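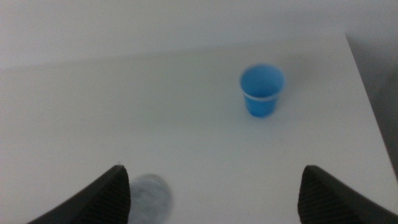 Mine always go cloudy after a few months and I end up tossing them, a reader wrote under the last cleaning post, is there any point trying to save a plastic cup? Yes. Nearly always. Took me three tries to get a routine that works, so here is the whole thing, typed up fast before the kids get home.

Friday, October 30, 2026

How to get kids' plastic cups clean again (cloudy, stained, smelly)

Works on the plain colored tumblers, the hard kind, no lid. Blue ones like ours, any color really. Not for the double wall ones with glitter in the middle. Water gets in the seam and then you have a swamp.

What you need

White vinegar, the cheap jug
Baking soda
Dish soap. I use the Dadeck one, unscented, any will do
Soft sponge, NOT the green scratchy side
An old toothbrush for the rim
A bowl or tub deep enough to cover the cup
A dish towel you don't care about

Time: 3 hours, but you're only doing anything for maybe ten minutes of it.

Step 1. Figure out what you've got

Run a finger around the inside. Chalky or rough and it comes off on your nail? Hard water. Vinegar will fix it. Slick or greasy feeling? Old milk, soap film, lunchbox grease. Go straight to step 3. Smooth and clean but still looks foggy? Probably scratches from the dishwasher or the scratchy sponge. Can't fix those, sorry. Cup's still fine to use, it just looks tired.

Look at it dry. Wet cups all look great.

Step 2. Vinegar soak (hard water only)

Half vinegar, half warm water, enough to cover. For one small cup standing up in a narrow container I use 200 ml of each. Lay it on its side if your tub is shallow and turn it halfway thru. Leave it an hour. Open a window.

Rinse. Still chalky, do it again with fresh vinegar, don't just leave the old stuff in longer.

Step 3. Soap wash

Warm water, squirt of soap, soft sponge. Inside first, all the way to the bottom corner where it narrows. Big hands don't fit, so wrap the sponge around a wooden spoon and twist.

Then the rim. Toothbrush, soapy, go around under the lip on the outside. If your cup has a band or stripe up there go easy. Printed stripes rub off. We had a set of Szewczyk tumblers that lost theirs in a week becuase I was scrubbing like a maniac.

Step 4. Stains

Tomato soup, beet juice, that red drink from birthday parties. Baking soda and a few drops of water, mix to a paste like toothpaste. Smear it on the stain, leave it an hour, wipe with a wet finger or the sponge. Don't scrub hard, it's gritty. Rinse twice.

Orange tint from soup on a light colored inside is the stubborn one. After the paste, set the cup on a sunny windowsill for a day. Fades a lot. Not always all the way.

No bleach. I know people do it. I don't like it on something a toddler chews on.

Step 5. Smell

Still smells like old milk? Spoonful of baking soda, fill with warm water, leave overnight. Dump, wash, sniff. If it smells again the next day check under the lip one more time, that's usually where the gunk is.

Step 6. Dry it properly

This is the one everybody skips. Rinse in cool water, shake, wipe the inside with the towel, then leave it out on the counter. Upside down on a rack is good. Upside down flat on a towel is bad, no air gets in and you get that musty smell all over again. Right side up is fine once you've wiped it.

Don't stack them till dry. Tapered cups jam together when there's water between them. If you have two stuck: cold water in the top one, bottom one in warm water, wait a minute, twist. Don't pry with a knife.

Keeping them that way

Top rack only in the dishwasher, and check the bottom of the cup first to see if it can go in at all. Ours from Drorketti say hand wash and I ignored that, which is how I got into this.
Rinse milk out right away. Even a quick swish.
Quick vinegar soak once a month if your water is hard.
Toss any cup with a crack or a sharp chip on the rim.

Next up is lids and straws, sometime in November. Those need their own page, the little silicone valve thing alone is half an hour. If you've got a Pronov lid that won't come apart leave a comment and tell me which size, I only have the small one to test on.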